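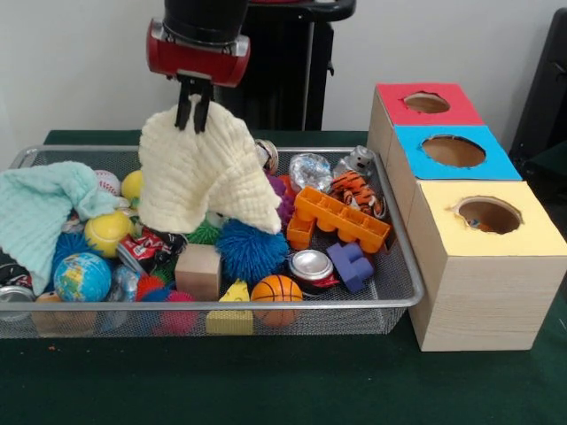 Clasificar lo revuelto: informe final del proyecto Prastotberg

Nuestro grupo eligió el tema más desordenado de la lista y volveríamos a elegirlo mañana mismo. La pregunta era sencilla: si en un mismo recipiente se juntan pelotas, paños, bloques y envases usados, ¿con qué criterio conviene separarlos? Cada cual entró con su respuesta (por color, por material, por tamaño...) y casi todas cambiaron antes de octubre.

Materiales

Buscamos objetos que obligaran a dudar. Las pelotas parecían un grupo fácil hasta que pusimos juntas una de béisbol, una de tenis y varias de goma con púas: las tres ruedan, pero al tacto no tienen nada que ver. Los paños dieron todavía más juego, porque se meten entre las cosas y tapan lo de debajo. También hay latas, una de ellas aplastada, y una botella de plástico transparente, que para medio grupo eran basura y para el otro medio, material reciclable de pleno derecho. ¡Esa discusión ocupó una tarde entera! 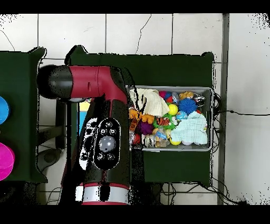 El presupuesto fue de 3,000 pesos y lo gastamos casi todo en juguetes de la tienda Motaung. Lo demás salió de nuestras casas.

Procedimiento

Trabajamos con tres criterios: color, material y uso. Para cada uno redactamos una hoja de reglas y la probamos con compañeros de otros cursos, 40 en total, que no habían visto antes los objetos. Les pedíamos que decidieran el destino de cada pieza en voz alta, y de ahí salieron las mejores ideas del trabajo. La regla del color se atascaba enseguida con lo estampado: ¿dónde va una pelota con el dibujo del globo terráqueo, en azul o en verde?
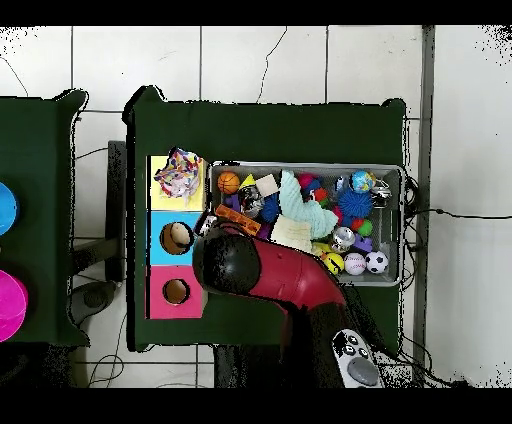
El criterio de uso fue la gran sorpresa. Preguntar «¿para qué sirve esto?» resolvía casi todo lo que el color dejaba a medias, y las explicaciones eran divertidísimas de escuchar. El 78 % de los participantes lo prefirió a los otros dos. Con el material hubo más tropiezos: la espuma, la goma y el plástico blando se confunden mucho sin tocarlos, así que añadimos a la hoja el permiso de apretar cada pieza antes de decidir.

Quedaron 8 objetos sin acuerdo, entre ellos un bloque morado y la cuña de queso amarilla con agujeros. Los dejamos en una categoría propia, «pendientes», que nos parece una solución bastante digna.

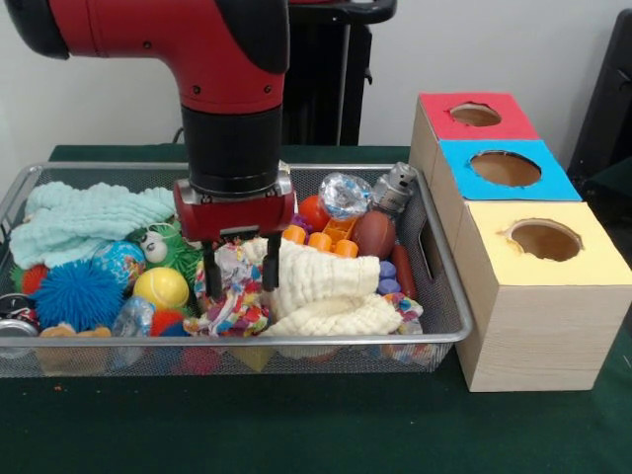
Pretthorpe, 10 de junio de 2020

Añadimos esta nota después de la presentación en el aula Dornier. Nos preguntaron por qué no doblamos los paños antes de empezar, y la respuesta es que un paño doblado ya está medio ordenado. Queríamos partir del montón tal como aparece en cualquier cuarto de juegos. Para la siguiente versión pensamos escribir una hoja de reglas solo para telas, con el tejido y el estampado por separado, y repetir la prueba del color con nombres de tonos más precisos. La hoja corregida del criterio de uso va en el anexo, por si otro grupo se anima a probarla con sus propios cachivaches.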